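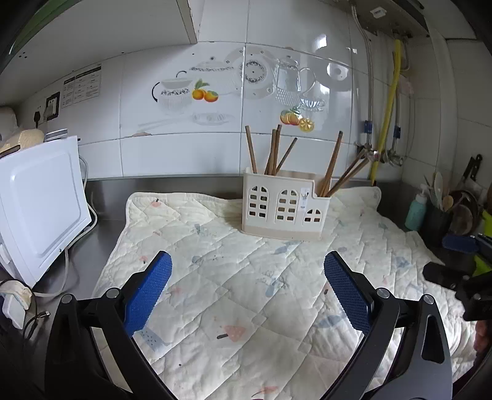
Greifer mit geöffneten Backen über der Matte, dahinter der Halter mit den Essstäbchen.

Öffnungsweite des Greifers aus dem Kamerabild bestimmen

In diesem Teil der Anleitung wollen wir aus jedem Kamerabild eine Zahl gewinnen: wie weit der Greifer offen ist. Diese Zahl braucht später der Regler, und auch für das Training ist sie notwendig. Ein eigener Sensor am Gelenk wäre möglich, aber die Kamera sieht beide Fingerflächen sowieso, und so sparen wir ein Kabel.

Ich setze voraus, dass Sie Teil 3 gemacht haben und dass Tiria auf Ihrem Rechner läuft. Die Aufnahmen müssen als Einzelbilder vorliegen, mit 60 Bildern pro Sekunde. Wer eine andere Bildrate verwendet, muss den Wert in der Konfiguration ändern, sonst stimmen die Zeitstempel nicht.

Schritt 1: Den Suchbereich festlegen

Die Finger befinden sich immer im unteren Teil des Bildes. Es ist deshalb unnötig, das ganze Bild zu durchsuchen. In der Datei tiria.conf tragen Sie ein:

suchbereich = unten
hoehe = 300

Die Höhe ist in Bildzeilen angegeben. Bitte prüfen Sie mit dem Befehl "tiria vorschau", ob beide Fingerflächen ganz im Bereich liegen, auch bei geöffneten Backen.

Schritt 2: Die Farbe der Fingerflächen

Unsere Flächen sind blau und haben ein feines Gittermuster. Die Arme sind schwarz, das ergibt einen guten Kontrast. Nehmen Sie den Farbton aus einem echten Bild und nicht aus dem Datenblatt, weil das Licht in einer Küche anders ist als am Schreibtisch.

Achtung bei hellblauen Mustern im Hintergrund. Auf der Matte oben gibt es so ein kleines Motiv, und auch einige Fliesen haben blaue Verzierungen. Die Fliesen liegen ausserhalb des Suchbereichs, die Matte aber nicht immer. Stellen Sie deshalb die minimale Sättigung so ein, dass das Motiv verschwindet und die Finger bleiben. Zusätzlich verwirft Tiria kleine Flecken, wenn die Option "nur_grosse" aktiv ist.

Das Gitter kann die Maske in viele kleine Stücke teilen. Dagegen hilft ein Schliessen mit Kerngrösse 9. Bei mir war ein kleinerer Kern zu schwach.

Schritt 3: Abstand berechnen

Brarnex liest die zwei Masken und sucht bei jeder den innersten Punkt. Der Abstand zwischen beiden Punkten ist das Rohmass in Pixeln. Um daraus Millimeter zu machen, brauchen Sie zwei Referenzen: einmal ganz geschlossen, einmal ganz offen. Messen Sie die offene Stellung mit einem Messschieber und rufen Sie dann auf:

brarnex kalibrieren --zu zu.png --offen offen.png

Das Programm fragt nach dem gemessenen Wert und speichert die Kurve. Die Kurve ist keine Gerade, denn die Arme drehen sich um ihre Gelenke.

Schritt 4: Kontrolle

Lassen Sie sich den Verlauf über eine ganze Aufnahme zeichnen. Einzelne Spitzen kommen meistens von Spiegelungen. Eine Arbeitsfläche aus Edelstahl ist hier schwieriger als Holz. Ein Medianfilter über 3 Bilder reicht gewöhnlich. Einen längeren Filter empfehle ich nicht, der Moment des Zugreifens wird sonst verschmiert.

Wenn eine Maske ganz fehlt, schreibt Brarnex den Wert -1. Ersetzen Sie ihn nicht durch Null, denn Null bedeutet geschlossen.

Die fertige Datei heisst weite.csv und gehört in denselben Ordner wie die Bilder. Im nächsten Teil wird sie in Kouris geladen.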